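Jeltgate Three-Drawer Steel Cabinet: Review
By Stamatia Tzanetos

The Jeltgate replaced a Prosov pedestal whose slides had worn out. It ships flat, with the drawer boxes already folded and riveted. Assembly took 90 minutes with a hex key and a No. 2 screwdriver. The instructions leave out the torque for the slide screws. I stopped at snug and had no stripped threads.

Panels were square on delivery and the powder coat had one chip, on an inside flange. The back panel is the weak part. Until all its screws are in, the carcass racks easily from side to side. 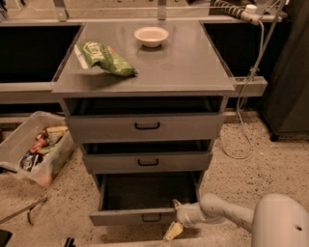 Slides and drawers

The slides are ball-bearing, three-quarter extension. Travel is even with a light load. With 4 reams of paper in the bottom drawer there was slight sag at full reach, and the front edge rubbed the carcass on closing. Loosening the rear screws and lifting the slide one notch cured it. The Derkach unit I tested in September had full-extension slides and did not need adjusting, but it costs a good deal more.

There is no detent at the closed position. On a floor that slopes forward, expect drift. Dovdale sells a magnetic catch that fits the predrilled holes — two screws per drawer.
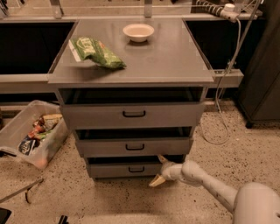
Noise is the main complaint. The drawer bottoms are thin sheet and ring when anything is dropped in; a cut piece of cork liner fixes most of that. The handles are better. Each black pull is centered on its drawer front, and mine have stayed tight after 788 open-and-close cycles, logged by hand. I had planned on 800, but the tally sheet ran out.

Verdict: good value for paper and light tools. For heavier loads, buy the Derkach.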